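Ticket 1417: Label export stops at row 672
Product: Studby 2
Opened: 2022-03-09
Reporter: Lok-yiu Ho
Status: Pending retest

Export to CSV ends at row 672. Source list holds 684 rows. No error shown, log reports "complete".

Tried a new browser profile, same result. Tried the Zukari import template, same result. Row 673 has a line break inside the address field. After removing it, all 684 rows export.

Workaround: strip line breaks before export. Parser fix is in the test build. Please rerun with the original list and attach the log.

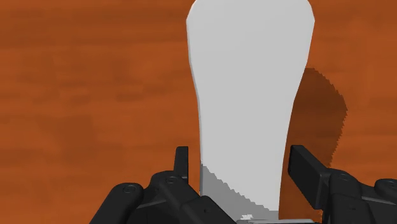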